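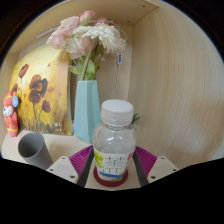

Les flacons à bouchon large, il vaudrait mieux les rincer avant de décoller l'étiquette, sinon la colle repart dans le fond de l'évier : remarque reçue de l'atelier Biken, je la note pour la prochaine série.

lun. 1 avril

Repris le rangement de l'étagère. Flacon transparent à bouchon blanc strié, étiquette gardée pour l'instant, posé sur le dessous-de-verre rouge foncé pour ne pas marquer le bois. Le vase turquoise à facettes reste derrière, il ira chez Grornham avec le reste du lot.

Décollage : bain à 40 °C, 255 g de cristaux de soude pour le grand bac. C'est trop, passer à 100 g la prochaine fois.

À faire :
- racheter des joints (réf. Skorkero, ceux d'octobre sont finis)
- vérifier le pas de vis des bouchons blancs
- demander à Biken quelle brosse ils prennent pour les épaules

Imprimer | Envoyer par e-mail
Classé dans : Carnet d'atelier, Verre et flacons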